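Module 4: Stock Control for Small Stores
Handout 2: Reorder points and cycle counts

Reorder point

The reorder point is the stock level at which a new order is placed. It equals average daily use multiplied by lead time in days, plus safety stock.

Worked case: the Drendham store issues 2 packs of abrasive discs a day. The supplier, Orkavetti, delivers in 7 days. Safety stock is set at 3 packs.

2 x 7 = 14
14 + 3 = 17

An order is raised when the balance falls to 17 packs. If lead time rises to 12 days and the safety stock is dropped, the reorder point becomes 24.

Lead time runs from the date the need is recorded to the date the goods are available for issue. Time spent in goods inward is included. Students often leave it out.

Cycle counts

Class A lines are counted every 28 days, class B lines each quarter, class C lines once a year in July. Counts are blind: the sheet shows the location and part number but not the book balance.

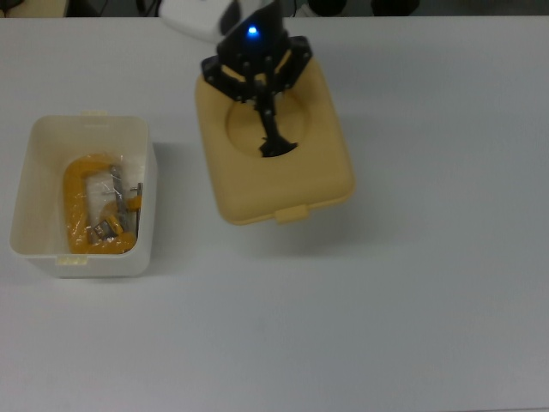 Differences are recounted by a second person before any adjustment is posted. Adjustments carry a reason code (see Handout 1, table 3). Unit of issue errors, such as a pack booked as a single, are coded U and not S.

Reading for next session: Clirnance case, sections 2 and 3. Bring a calculator.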